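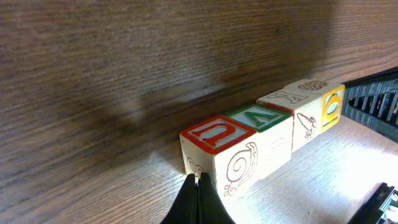 Parents write to the Dellwood reading desk every week asking which early reading program to buy. Most of them have already seen an ad that promised a reader by age two. We don't sell anything, so our answers tend to be shorter than the ads and a good deal less cheerful. Four alphabet blocks pushed together in a row, one with its big red letter upside down to whoever is sitting nearest, will give you plenty to talk about with a toddler. Whether a paid program gives you more is what most of these questions come down to.

Can a two-year-old learn to read?

A few can. Many more learn to say the right word when a certain card comes up, and that is memory. Ask the seller what happens when the same word is printed in a different color, or in a book the child has never seen. If the reply is a video of a very happy child, you have your answer.

The box says 600 words in 100 days. Is that realistic?

Realistic for whom? We asked one seller how a word gets counted as learned and were told "the child engages with it." My cat engages with the mail. Before you pay, get them to say in writing what counts as knowing a word and who does the checking.

Do I need the app as well as the cards?

You will be told you do. Try a month without it.
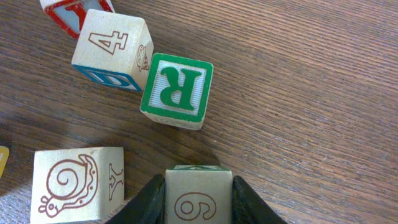
Letter names or letter sounds?

Both, and in whatever order your child puts up with. There are people who will tell you that teaching names first does lasting harm. I have been asking them for evidence since I took over this page and have a folder with nothing in it. Sounds are what a child uses to work out a word. Names are handy when you need to spell something out loud in the car.

My daughter writes some letters backward. Should I have her tested?

At four, very likely no. Mixing up b and d, or p and q, is ordinary at that age and for a while after. A cup is a cup whichever way it faces, and letters are one of the first things she has met that don't work like that. If she is still doing it often at seven or eight, or if reading is a struggle in other ways, talk to her teacher or doctor.
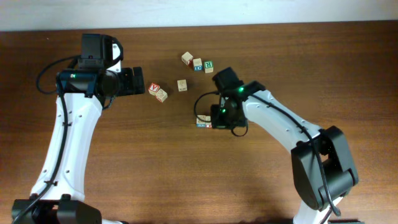
Be careful with the free online screeners, though. I filled one in as myself, a grown woman who reads for a living, and was advised to start a monthly plan.

What about the money-back guarantee?

Read the conditions. The last one I was sent asked for a signed log of every session, the original packaging and a claim made within a set number of days -- which ended before the course did.

So what do you recommend?

Read to them. Let them see you read. Borrow before you buy; the library card costs nothing.
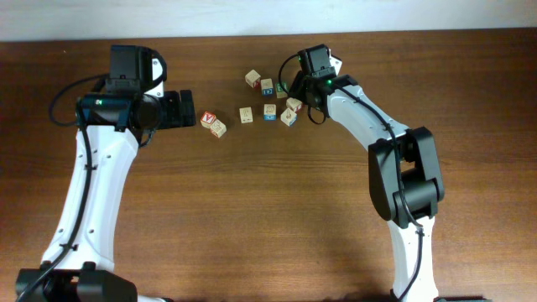
Manuela Negri
Reading Desk Editor, Dellwood Family Library

Answers last checked 7th April. I'm not a speech therapist or a doctor, and nothing on this page replaces seeing one. If you sell a program and think I've been unfair, send me your results, including the families who quit partway. Dzifa Eshun at the front desk can pass on printed letters. The next open evening for parents is in September.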